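Murkado desks get pegboards, and a whole lot of green wire

STULLBERG – The last of the new pegboard dividers went up at Murkado this October, and the big work floor on the second story of the Musetti Building looks like a different place. All 84 desks now have a white perforated panel to hang things on, and the cords that used to run across the desktops and down into everybody's ankles are being bundled up with short pieces of green wire.

It's a small change on paper. Walk the length of the floor, though, and you notice it right away. Headphones are up on hooks. Scissors have a home. One person near the windows has hung up a full set of tiny watering cans, and the desk beside hers has a row of bike keys and a whistle.

"I've wanted this for as long as I've worked here," said Inna Hrytsenko, who runs the floor and ordered the panels. "We had these lovely white desks and you couldn't see them! There were chargers on chargers. I found a phone cord in June that went to a phone we got rid of."

Murkado rents desks by the month to people who work alone or in very small outfits: bookkeepers, a map illustrator, two people who write crossword clues, a translator who comes in at 6 a.m. and is gone by lunch. The desks were bought in one batch when the place opened. The old dividers were gray felt, good for pinning a postcard to and not much else, and by last winter they had started to sag in the middle.

Hrytsenko tried out nine desks in the spring with sample panels from Bashir, the hardware and fixtures store on the ground floor of the same building. People on those desks were asked to use them however they liked for two months. She got back a list of wishes that filled both sides of a sheet of paper, and most of it made its way into the order. Hooks with a closed ring, so keys don't slide off. More room between the panel and the back edge of the desk. Fewer shelves, as it happened – they filled up with cups.

The wire came along later, and it has turned into everyone's favorite part. Hrytsenko had planned on plastic zip ties, but those have to be cut off every time somebody swaps a monitor, and she was tired of finding the clipped ends in the carpet. Bashir had soft green wire on a spool, the kind that people use to hold tomato stems to a stake. She bought one spool, cut it up at the front counter and put the pieces in a bowl.

The bowl was empty by 3 p.m.

She has since gone through around 80 feet of it. The pieces are cut about as long as a hand is wide. You fold one around the cord, give the ends a few turns and thread what's left through a hole in the pegboard, then twist again on the far side if you want it to stay put. It takes a few seconds and it comes undone just as easily. Two strands twisted together hold a heavier cord, such as the one on a desk lamp, and people have been making their own little hangers and loops that way too.

"I made a hook for my glasses, and then I made one for my other glasses," said the translator, who asked that her desk not be photographed until she had dealt with the drawer.

There have been a few hiccups. The first delivery of panels was drilled for a different bracket and had to go back, which held up the north side of the floor. Some of the hooks rattle when a heavy door closes downstairs, and small felt dots are on order for those. And the wire does shed. Little green snips turn up on the desktops and under the chairs, so a hand brush now hangs at the end of each row with a dustpan clipped beside it.

The desktops themselves are getting a proper cleaning as each row is finished. Hrytsenko goes along with a damp cloth after the cords are lifted, and she says the white comes up beautifully, even where there were coffee rings. Two of the tops were too scratched to save and have been replaced.

A twisting session was held in the afternoon for anybody who wanted help with the cords behind their monitors. It was meant to be half an hour and ran until the lights went to their evening setting. By then the talk had moved on to how to label things, with one camp for paper tags and one for colored tape, and it was still going on the stairs.
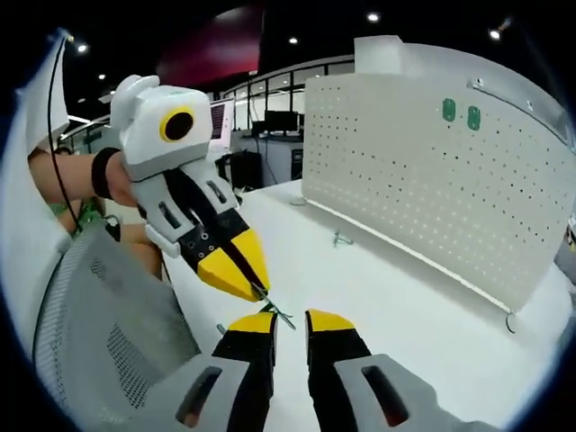
Can members use the pegboard side that faces their neighbor?

Each member gets the side facing their own desk, and anything that pokes through to the other side should be bent flat or trimmed.

The old felt dividers are stacked by the freight elevator and are free to anyone who can carry one home. A few have already gone to a music room, and one has become a cat bed. Spare hooks are in the shallow drawer at the front counter, sorted by size, and the green wire is in its bowl right next to the sign-in sheet, with a pair of snips on a cord. Please put the snips back!

Next up is the phone room, which still has its old table and a tangle of cords behind the door. Hrytsenko has set aside one spare panel for it and is taking suggestions on where it should hang. Notes can be left at the counter any time before 5 p.m.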